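Section 4: Sharing the Kitchen Circuit

Read this before you plug anything into the Kumska load monitor. The box says it "ends tripped breakers for good." It won't. It measures what your appliances draw and beeps when the total gets high, and the rest is up to you.

4.1 Find out what is on the circuit

1. Switch off the kitchen breaker at the panel.
2. Try every outlet along the counter with a lamp. Don't trust the label inside the panel door. Labels are often copied from an older panel and never checked.
3. Write down each dead outlet, including any outside the kitchen. Hallway outlets turn up on kitchen circuits more often than you'd expect.
4. Switch the breaker back on.

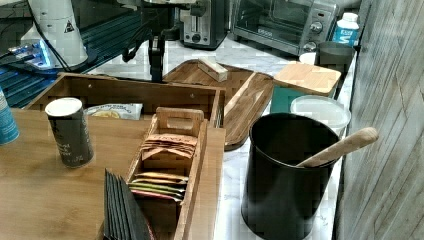 5. Copy the wattage from the rating plate of each appliance you use on those outlets. The plate is usually underneath or on the back. Ignore the number on the carton - it tends to be rounded in whichever direction sells better.

Note: If a plate gives only amps, multiply by your line voltage. The Nouri phone app offers to do this for you, but it wants an account first. A pencil is fine.

4.2 Set the alarm level

1. Hold SET until the display blinks.
2. Enter the alarm level in watts. The factory setting is 2548, too high for an ordinary 15-amp circuit. Change it.
3. For a 15-amp circuit at 120 volts, enter a figure no higher than 1440.
4. Press SET again and wait 12 seconds for the level to be stored.

CAUTION: The alarm does not cut the power. If it sounds, turn something off.
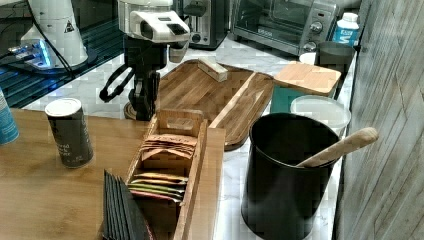 Amirhossein Rashti wrote in to say that his alarm never sounded at all, and that the breaker went every morning at 7:30 until he found a space heater on the same circuit, two rooms away. The monitor only sees what runs through it. Go back to 4.1, step 3.

4.3 Reading the log

The log holds 528 entries and then writes over the oldest. Look for peaks at mealtimes. A peak of 3582 watts on a 15-amp circuit is almost certainly a bad reading; clear it and run the test again.

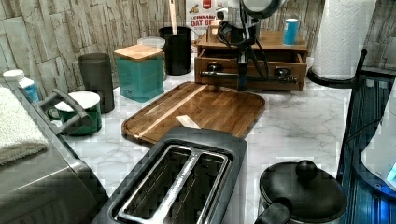

Fig. 4-3. Two-slot toaster on a kitchen counter.

4.4 If the breaker still trips

1. Run one heating appliance at a time for a few days.
2. If it trips with a single appliance running, stop using that outlet and call an electrician.
3. Do not fit a larger breaker. The Anville adapter sold for "high-demand kitchens" does nothing for the wire in your wall either.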